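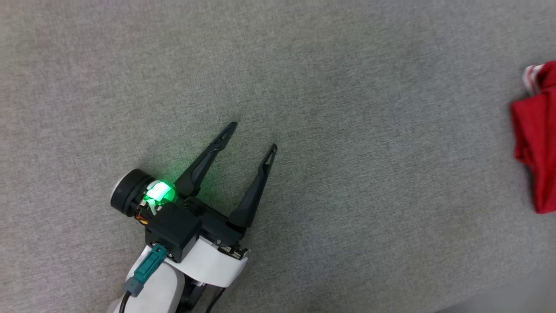
布を畳ませる制御で、把持点の推定と軌道計画はどちらを先に安定させるべきか。
把持点の推定を先にやる。軌道計画のほうは、入力の把持点が揺れている限り何を直しても評価できない。

以下、今月の作業の記録。Gestcombeの布操作タスクのうち、知覚から計画までの受け渡し部分を書き直した件について。

2020年5月28日

前提から書く。処理は認識、把持点選択、軌道生成、実行監視の4つのノードに分かれている。認識ノードは布の領域マスクと輪郭を出し、把持点選択ノードが輪郭上の候補に点数を付け、最上位の1点を軌道生成に渡す。旧実装では認識が毎フレーム走り、そのたびに最上位の候補も選び直されていた。候補の点数が拮抗していると、隣のフレームで別の折り目に目標が飛ぶ。軌道生成はそれに律儀に追従し、再計画が連続して、実行監視がタイムアウトで止める。ログ上は「計画失敗」と記録されるので、長いこと計画器の問題だと思っていた。

Sumaiya Jayawardenaに記録を見せたところ、計画失敗の直前の目標座標を時系列で並べろと言われた。並べると目標が2か所を往復していた。計画器のパラメータを触っていた時間はほぼ無駄になった。

対策は単純で、候補にIDを付けて追跡することにした。新しいフレームの候補と前フレームの候補を、位置と輪郭の法線方向で対応付ける。現在の目標の点数を別の候補が一定の差で上回り、それが5フレーム続いたときだけ目標を切り替える。いわゆるヒステリシスである。差の閾値は設定ファイルに出した。布の種類で変える必要があるかと思ったが、今のところ共通の値で動かしている。

対応付けには最初ハンガリアン法を使った。候補数が少ないので計算時間は問題にならないが、布の一部が手先に隠れたときに挙動が悪い。消えた候補の分まで遠くの候補と無理に組にしようとする。距離の上限で切ってから割り当てるように変えた。上限を超えた候補は未対応として保留し、200ミリ秒以内に再び現れなければ破棄する。

隠れの扱いはもう少し面倒だった。カメラが上流側にあり、接近の後半では指と手先の筐体が視野に入る。指の輪郭を布の輪郭と誤認すると、把持点が指先に張り付く。自己マスクは関節角から手先の形状モデルを投影して作っているが、関節角と画像の時刻がずれていると、マスクも動いている方向にずれる。時刻同期は以前から入れていたつもりだったが、確認すると画像側の時刻が撮像時ではなく受信時になっていた。ドライバの設定項目ひとつで、既定値のまま使っていたこちらが悪い。

時刻を直した後も、マスクの縁に細い残りが出ることがある。形状モデルに配線が含まれていないためで、ケーブルは姿勢で形が変わるので剛体モデルでは表せない。マスクを膨張させて吸収した。膨張量を増やしすぎると、接近の最終段で肝心の布の端まで消える。そこで、手先と目標の距離が閾値を切ったら新しい観測を目標の更新に使わず、最後に確定した目標をそのまま保持することにした。最後の区間は実質的に開ループになる。布が動かない限りはこれでよい。

色による分割についても書いておく。Shafiq Liyanageは背景が無彩色なら彩度の閾値で足りるという意見で、赤い布に限れば確かにそれで領域は取れる。問題は白い部分で、縁や帯が白い布だと、そこだけ背景側に落ちる。把持したいのは縁なので、落ちては困る場所が落ちる。もうひとつ、手先の表示灯の色が敷き布に回り込むと、無彩色のはずの背景に彩度が付く。固定の閾値はこの2点で諦め、学習した分割モデルの出力に、局所的な明度勾配を足して輪郭を補正する形にした。彩度の閾値は比較用の基準としてブランチに残してある。

学習データは手元で注釈を付けた3,299枚。Dilani Kanagaratnamが注釈の規約を決めてくれた。折り返して裏が見えている部分も同じ布として塗る、影は塗らない、手先に隠れた部分は推測で補わない、の3つ。影の規約は地味に効く。布の下側にできる柔らかい影を含めて塗ったデータが混ざると、輪郭が影の側に膨らみ、把持点が布の外に出る。January時点の古い注釈にはこれが混ざっていたので、塗り直した。

軌道生成側の変更は少ない。目標が安定したので、再計画は目標IDが変わったときと、衝突判定が変化したときだけ呼ぶようにした。接近方向は候補の法線から決めているが、布が作業面の端に近い場合は手首の可動範囲に引っかかる。その場合は法線まわりに候補姿勢を回し、逆運動学が解けるものを選ぶ。解が複数あるときは現在の関節角に近いものを取る。ここは旧実装のまま。

記録と再生の道具も直した。これまでは画像と関節角だけを保存していて、把持点選択の内部状態が残らなかった。再生しても、なぜその候補が選ばれたのかを再現できない。候補のID、点数、保留の残り時間、切り替えカウンタを1メッセージにまとめ、画像と同じ時刻印で保存するようにした。保存形式はTudleyの既存ツールで読める構造に合わせた。表示はまだ手を付けておらず、いまは端末に数値が流れるだけである。

単体テストは再生データを入力にして、目標IDの切り替わりのフレーム番号が期待値と一致するかを見ている。分割モデルを更新すると期待値が全部変わるため、テストではマスクを固定して与え、モデルの評価は別に回す。この分離をしていなかった頃は、モデルを差し替えるたびにテストが赤くなり、そのうち誰も見なくなった。

残件。

・切り替えの閾値と継続フレーム数がフレームレートに依存している。秒で指定するように直す。
・候補がひとつもない状態と、認識ノードが止まっている状態が下流から区別できない。メッセージに状態の欄を足す。
・開ループ区間で布がずれた場合の検出がない。指の開度と電流で把持の成否を見る案があるが、薄い布では差が小さそうである。
・Grinemovの設定ローダが未知のキーを黙って無視する。閾値の名前を打ち間違えて、半日ほど既定値で試験していた。未知のキーはエラーにする変更を出してあり、レビュー待ち。

最後の項目はTharushi Munasingheから、既存の設定ファイルに不要なキーが多く残っているのでいきなりエラーにすると起動しない機体が出る、と指摘があった。先に警告を出す版を入れ、設定ファイルを掃除してからエラーに切り替える。掃除用のスクリプトは書きかけ。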